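Tostulside Kitchens – Gallery 40: plates, bowls and the corner by the window

Posted 9 November 2023

The Tostulside pages collect pictures of ordinary kitchens, mostly the parts that get used every day and rarely get tidied for a visitor. There is no competition and no theme beyond that. Earlier galleries covered larders, draining racks and the insides of drawers, and the full list is on the index page. Gallery 40 is about everyday crockery and the things that live on the worktop because they are wanted too often to go in a cupboard.

Click on a picture for the larger version. Captions are kept short.

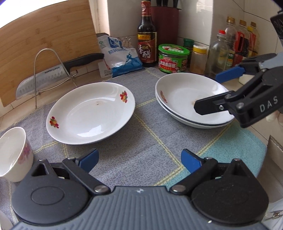

White plates with small floral motifs, set out on a grey woven cloth. One large shallow plate on its own, two more stacked to the right.

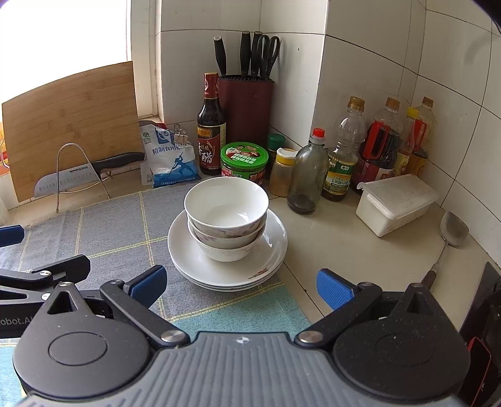
The corner by the window. Bamboo board, SUPOR knife in the wire rack, salt, vinegar and the knife block.

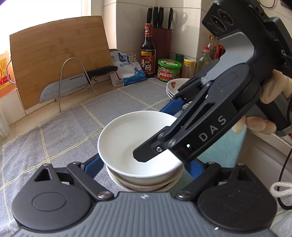
Bowls stacked in front, plates behind. The board and knife again at the back.

Stacking crockery is a subject we get a lot of mail about, and opinions differ. Our own view is that plates and bowls should be in separate piles, each pile short enough to lift with one hand. Mixed piles save a little space and then you have to take the whole lot apart to get at a dinner plate. The bowls in the last picture are kept apart from the plates, and that is how we would do it on a shelf as well. If the glaze is good there is no need for paper or felt between the pieces, though older sets with a rough foot ring will scratch whatever is underneath. Patterned pieces show this first. We have had plates at Eklow where the flowers had gone from the middle altogether and were still bright on the rim.

A word on boards. A wooden or bamboo board dries better on its edge than flat, and it wants air on both faces. Leaning it at the back of the worktop is fine as long as something stops it sliding forward. Bent wire stands are cheap and do the job. Oil the board now and then, wipe off what has not soaked in after an hour, and keep it out of the dishwasher. The same goes for knives with wooden handles.

Salt in a bag keeps perfectly well if the top is folded over and clipped. A binder clip from the desk grips harder than most of the plastic ones sold for kitchens. In a damp room, move the salt to a jar with a lid. Vinegar is happy on the worktop and does not need the fridge.

Knife blocks collect crumbs in the slots. Turn the block upside down over the sink and knock it a few times, then leave it on its side for an afternoon. We did three blocks this way in September and were surprised by what came out of the oldest one.

Other galleries

Lumanlan – open shelves and hooks
Eklow – one dresser, four generations of plates
Brirex – a galley kitchen with no drawers

The picture archive now holds 2062 photographs, of which 1476 have captions. The rest are being done as time allows, oldest first. If a caption is wrong, send the picture number and the correction through the contact page. Picture 1155 has been corrected twice already and is a soup plate.

Prints can be ordered from any gallery in the two usual sizes. Orders from the Lumanlan pages are running late – please allow an extra fortnight.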